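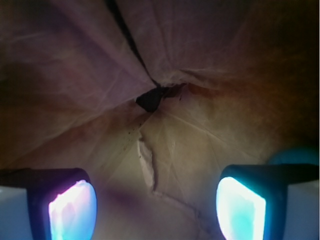 Leave Her Forehead Alone

I watched all 28 episodes of Zistgate in May, and the actress who plays Dorothy Cheetham frowned in every one of them. The gossip pages say she can't frown. They have circles and arrows to prove it – mostly on shots taken 3 years apart, under different lights.

One post drew 200 comments, a few from people who spelled her name right. I read them all, so I'm no better. 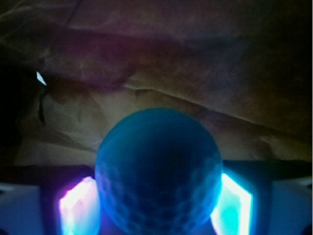

Creases in a brown sheet.

What bugs me is the fake concern. "We just hope she's happy," writes a site that zoomed in on her ears. She was 31 when the show began. Faces move along after that, with or without a doctor.
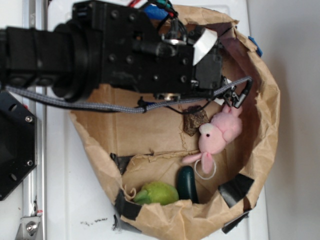 And if she did have something done, fine. I've paid good money for worse ideas, including a second season of Mondodeck. She can send me the bill when she wants my opinion on her eyelids.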